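Sunday night at the Ogbonna, and a few words on support acts

I got to Cluvdale a little before seven, which was too early. Doors were at half past and there was already a line of people down the side of the building, most of them in better coats than mine. The Ogbonna used to be a furniture showroom and still has the big front windows, painted black on the inside. It holds 100 if they take the tables out. They had taken the tables out.

I was there for Ekaette Ibrahim, who I have now seen four times, twice with a band and twice without. This was one of the nights without. She had an electric guitar, a small amp on a chair and a music stand that she never looked at. She is touring the songs from Fumville, the record she put out last April, and she played all of it except the long instrumental on side two.

First, though, the opener. Raed Qaisi plays fingerstyle guitar and sings in a low voice that the room's PA did not do much for. From where I stood, near the coat hooks, I lost maybe a third of the words in his first two songs. Somebody must have told the sound desk, as the third one was clear, and from then on he had the room. He did a song about his uncle's tire shop that went on for seven or eight minutes and did not feel long. His last one was in an odd tuning and he spent a while getting there, talking the whole time about a ferry he had missed. I bought his EP from him at the table by the door. It has five songs on it and the tire shop one is not among them, so I will have to wait for that.

I mention this at length because a lot of people came in at twenty past eight, when he was done. I used to do the same thing. Malathi Nair talked me out of it years ago by making me come early to everything for a whole winter, and I saw some dull sets that winter but also three people I still listen to.

Ekaette came on at a quarter to nine and started with "Ondgate," the slow one. On the record it has strings and a drum part that comes in late. Alone she plays it faster and leaves the last verse off. I prefer it that way. "Second Shift" was next, then two older ones I did not know, then most of the Fumville songs in order. She said very little between them. She did tell us that she wrote "Paper Route" in one sitting and then spent 43 days trying to make it better before going back to the first version. Someone near the front asked what was wrong with the other versions and she said they rhymed too much.

The set ran 70 minutes with the encore. The encore was a cover, an old hymn that my grandmother used to hum, and she sang it away from the microphone. The bar stopped serving while she did it. There was a fridge running behind the counter and you could hear that too.

A couple of complaints. The lights were very blue for the entire night and it got tiring. The floor slopes toward the stage, which is good for seeing and bad for your knees if you are standing on it for three hours. And the last bus leaves at ten past ten, so I missed the chance to talk to anyone afterward. I would have liked to ask about the two older songs. If you were there and know the titles, please leave a comment. One of them had a line about a green door in it.

Tickets were fair for two acts and I paid at the door. There are a few dates left on the tour, none of them near me. Zainab Tijani is opening the rest of them, and I have heard good things about her from Yakubu Uzor, who is hard to please when it comes to singers. If you go, get there for the start.

Next post will be the record pile, which has grown again. I have the new reissues to get through and a box of 45s from a garage sale that I have not cleaned yet – some of them may be past saving.
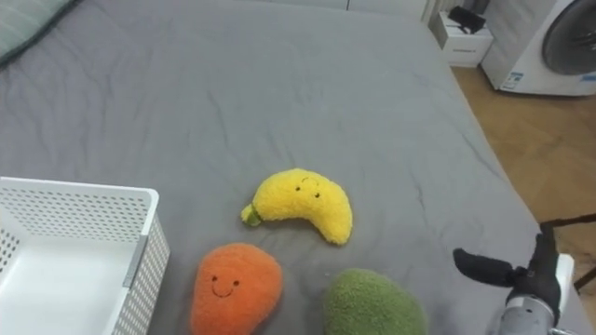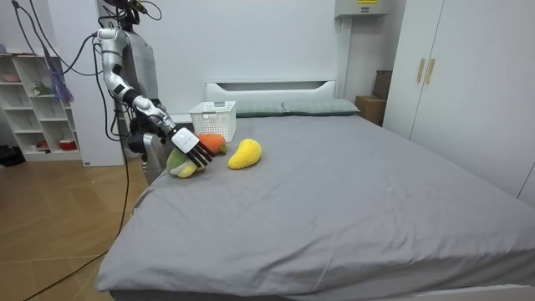
Plush toys on the gray bedsheet, a yellow banana among them in the first photo.

Posted February 2026 in Live shows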